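Chapter 7
Ripeness, and Other Matters of Opinion

In this chapter
Why some fruit goes on ripening after it is picked
What color does and does not tell a shopper
How growers, shippers and cooks came to mean different things by one word

Most people believe they can choose a mango. They pick it up, give it a squeeze, sniff the end where the stem was, and put it in the basket with the look of a judge passing sentence. Then they take it home, cut it open, and find something with the texture of a candle. The next week they do it all again, with the same look.

This chapter is about the gap between what fruit looks like and what is going on inside it. The gap is wide, and a good deal of money is made in it.

Start with the word itself. To a grower, a fruit is mature when it has finished building the stores it needs to become good to eat. To a shipper, it is ready when it can survive a truck. To a cook, it is ripe when it tastes right, and to a child it is ripe when it is a strawberry. We will use "mature" for the first of these and "ripe" for the third, and leave the shipper to his truck.

Color is where the trouble begins. The red on a mango is a blush, made by pigments that build up where the skin gets plenty of sun. A fruit from the outside of the tree may be scarlet and hard as a doorknob, while its neighbor in the shade stays green and turns to honey. Some kinds never redden at all, and have been passed over in stores for years by people who know what they like.

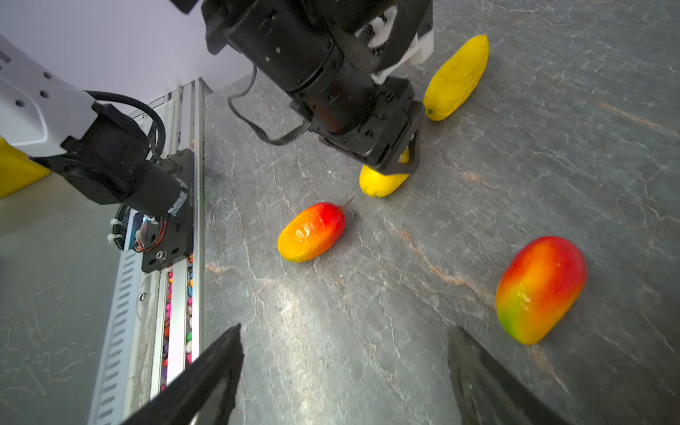

Huw Prydderch objects that this is unfair to the shopper, who is not allowed to cut the thing open and has to go by something. He would rather be wrong by color than wrong by squeezing, he writes, as at least the fruit is not bruised for the next customer. It is a fair point, and we will come back to it in the section on handling.

The second source of trouble is that fruits do not all play by the same rules. Mangoes, bananas and peaches belong to the group called climacteric. Picked mature, they keep ripening on the counter: starch turns to sugar, the flesh softens, and the fruit gives off ethylene, a gas that hurries the process along and hurries its neighbors too. This is why a banana in a paper bag is useful company for a hard mango - and poor company for a soft one.

Strawberries belong to the other group. Once off the plant, a strawberry may get redder and softer, but it will not get noticeably sweeter. It has said all it has to say. Leaving a disappointing box on the windowsill for 2 days will give you a disappointing box with fur on it.

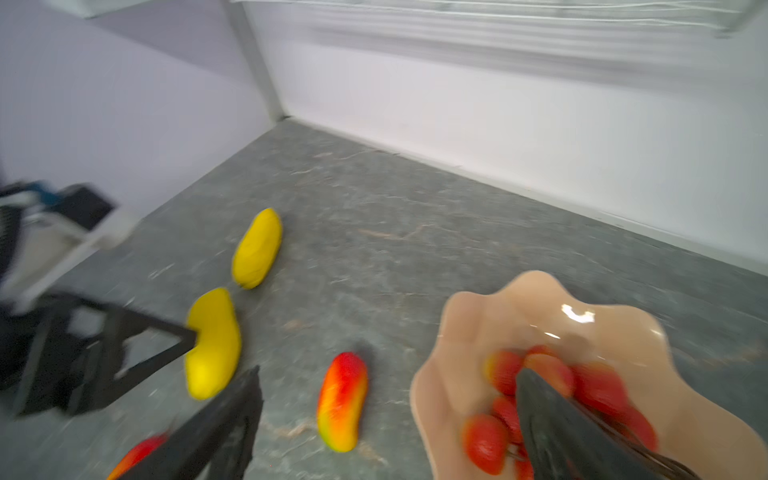

Fig. 7.2 Strawberries on a wavy-rimmed plate, with other fruit.

Cooks worked most of this out long before anyone had a name for ethylene. They stored some fruits in straw and ate others the same afternoon, and they explained the difference by the moon, the soil, or the character of the person who did the picking. The explanations were poor and the results were often excellent, a pattern that students of food science should get used to early.

The sections that follow take up ripening in the order a fruit meets it: on the tree, in the cold store, and on the kitchen counter. Before you read on, buy two hard mangoes of the same kind. Put one in the refrigerator and one in a paper bag with a banana, and write down which you expect to like better. Keep the note. You will want to deny having written it.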